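Irnix: a small handoff planner for two-arm tabletop sims

I started Irnix because I got tired of rewriting the same two-arm handoff code for every kitchen task I set up. One arm picks a thing up, the other arm takes it, and somewhere in between my old script would fling it across the table. So this repo is the cleaned-up version of that script, plus the sim episodes I use to test it.

It's a one-person project. Expect rough corners, and please open an issue when you hit one!

What's in the repo

planner/ is the part you probably came for. It picks a meeting pose for the two grippers and builds the paths to get there.
grasp/ scores contact points on small objects. It's slow on anything with a lot of triangles, sorry.
bromier/ is the scene loader. Bromier is my own format for tabletop layouts (a text file listing objects, poses and joint limits), and you can write one by hand in a few minutes.
replay/ opens a saved episode and lets you scrub through it, with contact forces drawn on top if you turn them on.
episodes/ has the recorded runs.

Getting it running

Clone it, make a fresh Python environment, and run pip install -e . from the top folder. Then try python -m irnix.replay episodes/handoff_small and you should get a window. If you get a black window, you're probably on a machine with no GPU driver, so add --soft and go make coffee while it renders.

The planner itself doesn't need a GPU. I run it on my laptop all the time.

How a handoff gets planned

There are 4 stages, and each one writes its own log file so you can see where things went wrong:

1. reach: the giving arm brings the object to the meeting pose
2. approach: the taking arm comes in with its fingers open
3. share: both grippers are allowed to touch the object
4. release: the giving arm lets go and backs off

Share is where I've spent most of my evenings. With small objects there's hardly any room for two sets of fingers, and a finger that looks fine on its own path can end up poking the one coming from the other side. The first version treated the whole gripper as one big box, which was safe but refused nearly every small-object handoff. Now each finger gets its own collision shape, and the planner checks finger against finger as well as finger against furniture.

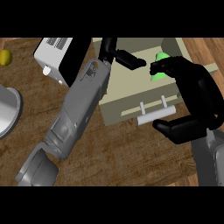
Furniture matters more than I expected, by the way. A drawer handle sticks out just enough to catch a low finger, and the early planner only knew about the cabinet body. Handles are separate shapes in Bromier files now, with their own clearance setting (handle_margin). If your plans suddenly start failing after an update, look there first, it's set pretty wide by default.

About the episodes

The set is called Jundton and it has 35 episodes, all simulated. I keep 30 for tuning and leave the rest alone until I'm ready to tag a release. Each one stores joint positions, gripper commands, object poses, contacts and the camera view. Failed runs are in there too, marked with success: false, and I'd ask you not to filter them out if you're working on contact detection. They're the interesting ones!

The controller side comes from an older toy project of mine called Paulauskas. It's plain joint-space tracking with a soft limit on finger force. You can swap it out by pointing controller: in the config at your own class, as long as it has step() and reset().

Things that don't work yet

Soft objects. The sim treats everything as rigid, and I haven't tried to fix that.

Handing over in the middle of a base move. The base has to be parked.

Meeting poses behind tall things. The search doesn't know to go around the back of an appliance, so it gives up and tells you "no pose found", even when you can plainly see one.

Replay on Windows sometimes drops the last frame of a run. The data is fine, it's only the viewer.

If you want to help

Small, awkward shapes are what I need most. Send me a mesh and a Bromier file and I'll run it through. Please keep meshes in meters (I once lost a whole October weekend to a lid the size of a bus). Code changes are welcome too, but run the tests in tests/share first, they take over 4 minutes and catch most of what I break.

License is MIT for the code. The episodes are free to use for anything, and a link back is nice but not required.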